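Food Marketing and Origin Labels
Week 6 notes: selling a protected product when you are small

Hi all. These are the notes I promised on Friday, tidied up a little from what I scribbled on the board. I talk fast and I know a few of you gave up writing somewhere after the break, so everything you need for the short paper is in here, plus a bit extra that I ran out of time for.

Where we left off

Last week was the legal side. You'll remember the two main European labels. PDO (protected designation of origin) is the strict one: the product has to be produced, processed and prepared in the named area. PGI (protected geographical indication) is looser, and at least one of those stages has to take place there. Both come with a product specification, which is the rule book growers sign up to, and both mean inspections. If you are still mixing up the two, go back to the table in the week 5 handout before you read on, because I'm going to use the terms without stopping.

This week is the part I like best! You have the label. Now what?

The label is not a sales plan

I worked with a growers' group for a few seasons before I started teaching, and the mood on the day their label came through was wonderful. Then the phone didn't ring. A buyer who has never heard of your valley doesn't care much that your valley is now protected. She wants to know the sizes, the weeks you can deliver, the crate, the price and what happens when a pallet arrives bruised.

So before any talk of logos, I want you to be able to answer those five for any product you write about. Sizes, weeks, crate, price, claims. Write them on your hand if you need to.

Our running case: Catanano pears

For the rest of the term we'll use the Catanano pear as our class case. It's a small hill-country pear, picked late, firm, with a rough skin that puts some shoppers off until they taste it (I was one of them). The growers' group has a specification and sends fruit through a packing house, Prellier, which also handles fruit from outside the area. Keep that last bit in mind, it comes back.

The figures we'll work with:
Crates offered in week one of the season: 3000
Crates sold under the label that week: 700
Crates sold as plain pears, no label: 500
Crates still in cold storage on the last day of the week: the rest

Work out the rest yourselves, and then ask the more useful question: why would anybody sell labeled fruit without its label? In class most of you said "desperation", and sure, sometimes. But look at sizing. A specification normally sets a minimum size, and fruit under it can't carry the name however good it tastes. Some of those 500 crates may never have qualified in the first place. You can't tell from the sales sheet alone, so you need the grading sheet next to it. I'll put both in the course folder.

Who you are talking to

Wholesalers. They buy volume and they remember who let them down. A tasting at the market helps, but it has to happen at their hours, and their hours are awful. Our pears went out on the tasting table at 4 a.m. with coffee. Cut fruit browns, so somebody has to stand there cutting.

Independent grocers. They will tell your story for you if it's short enough. Prirkis, the little chain we looked at on the slides, gives each supplier one shelf card, and that's your whole budget of words. One card! Try writing it. Most first drafts from this class talk about altitude and forget to say when to eat the pear.

Restaurants and bakers. Small orders, picky about ripeness, lovely for reputation. Sveinbjörnsson, the bakery in the reading, took 323 crates over a full season, which sounds grand until you set it beside a single week of wholesale. What they did give the growers was their name on a dessert menu, and that is worth something. How much is one of the questions for the paper.

Traceability, quickly

Back to the packing house. If labeled and unlabeled fruit go down the same line, they have to be kept apart, by time or by space, and the records have to show it. Inspectors will usually pick a crate and ask for its history back to the orchard. Two ways it goes wrong: lot numbers written on a crate that then gets reused, and a line that wasn't cleared between batches. Neither one is cheating, but both can cost you the label for that lot.

A student asked whether a baker can print the protected name on a tart. Good question, and the answer is longer than I gave it. Using the name of an ingredient is generally possible, but the pear has to be the real thing, it can't be mixed with other pears, and the tart shouldn't look as if it holds the label itself. Some countries also want the growers' group told in writing. We'll do this properly in week 8.

For next time

Read the grading sheet and the sales sheet together. Bring one shelf card, around 40 words, for a labeled product of your choice (cheese and ham people, you're welcome too). The short paper is two pages: pick one of the three buyer types and argue that the Catanano growers should put their first effort there. Use the figures. I don't mind which buyer you choose, but I do mind if you pick all three.

Office hours are the same as usual, and the door's open if the light is on.

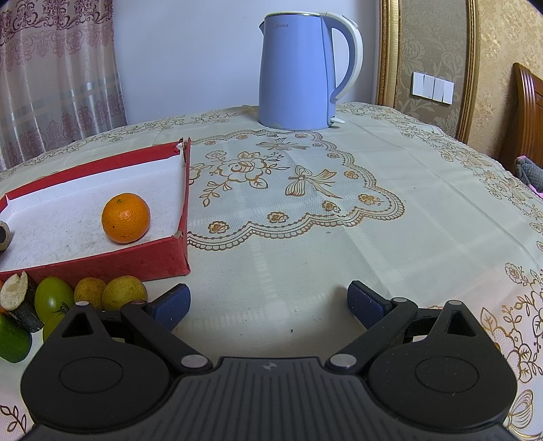
Floral tablecloth with rose and butterfly motifs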